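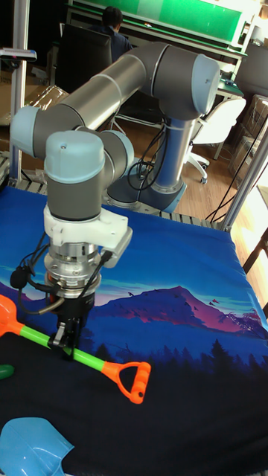 GRANTEE UPDATES

Progress report, Stono Community Reading Fund
Submitted by Rekha Kushwaha, 07/03/2023

We are so pleased with how the evening reading circles have gone since December! The Nigam Street group filled up first and now has 34 adults on its list, with up to eight at a table. Pallavi Saxena runs the beginners' hour, and she has moved two learners up to the newspaper group already (both asked for it themselves).

Your grant paid for 144 large-print books, the bus passes and the new shelves at Uklow Hall. The shelves came late and one was the wrong height, but Santosh Malhotra got it swapped. We still owe you the receipt for the second bus pass order - Kusum Malhotra is chasing it.

The Lomberg circle has been slower. Thursday nights clash with the late shift there, so we are moving to mornings and will see who comes. Omprakash Garg has offered to lead it, and he already has a short story picked out for the first session.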